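Wedura Publishes Garment-Handling Results from Its Mock Shop Floor

Two-arm system completes most folds unaided, remains slower than store staff

Wedura today released results from a trial of its Celtesik control software on folding, a chore that stores and households still do almost entirely by hand. The software ran a two-arm robot in a test room stocked with bottled drinks. The system was given 300 attempts with short-sleeved and long-sleeved garments.

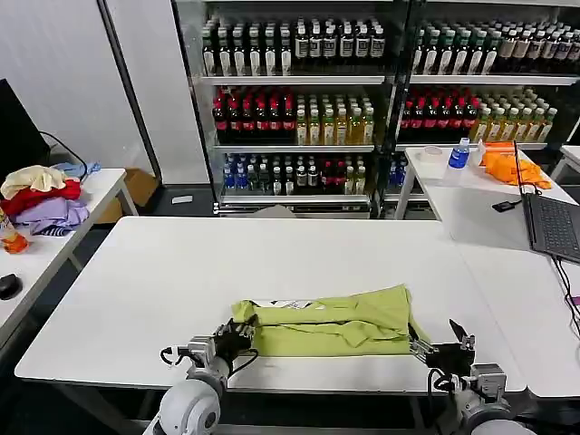
A green garment on the work table between the two arms.

A fold counted as complete when the garment lay within a set outline with no sleeve or hem outside it. Garments were put down unfolded, and operators did not correct them once an attempt had begun. Median time per garment was 52 seconds.
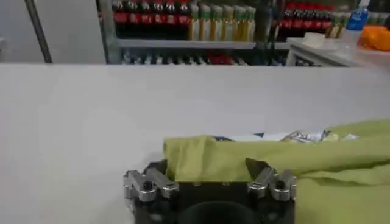 Thin knit fabric accounted for most of the failed attempts. The fingers either closed on two layers when one was wanted or lost the edge during the lift. Celtesik now checks the grasp before lifting and tries again if the check fails, up to a limit of 2 retries.
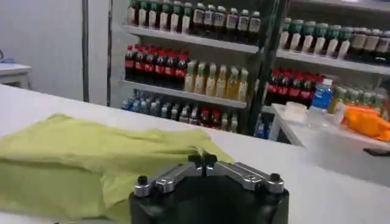

Maëlle Chisholm of Jeststead said that her stores would not buy at that speed, and that a machine which stops and waits for help is of little use after closing time. She asked for figures on mixed piles, where garments must be separated first.

Wedura has not yet tested mixed piles. The current release covers single garments placed on a flat table. Hanging, buttoning and sorting by size are outside its scope. 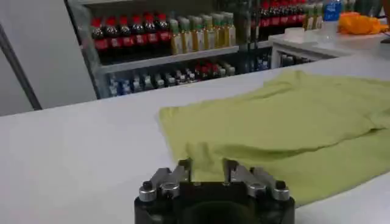 Training used 2000 recorded demonstrations. Wayne Wong, writing for the Wedura test group, puts household use further off than shop use, given the range of fabrics and surfaces found in a home.

A second trial, with Angelovski supplying the garments, begins in May. The test protocol is available from Wedura on request.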